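4.2 Tidying a shared recreation room

The second site was the recreation room of the Bunen building. Here the chore is easy to say in words: clear the nearest table, put the pens together, stack the games, and leave the furniture where it stands. We ran the Nolteck platform in this room with the same planner as in Section 4.1, and made 1,133 attempts to pick up a single object. Of these, 751 ended with the object in the correct place.
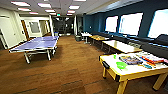

Figure 3. The recreation room, with the table tennis table at left and the table to be cleared at right.

Most failures came from two sources. Thin objects such as markers were often pushed away before the fingers closed – a problem which Zemow grippers with soft tips reduced but did not remove. The second source was light. Bright windows on one side made the depth values on white table tops unreliable, and the planner then refused to move in 14 cases.

A person does this chore without much thought. Our system needed help from the operator in almost every run, and we therefore do not agree with the claim of the Niskanen report that table clearing is a solved task. Driving between the tables caused less trouble than we expected, and only 2 runs were stopped for this reason.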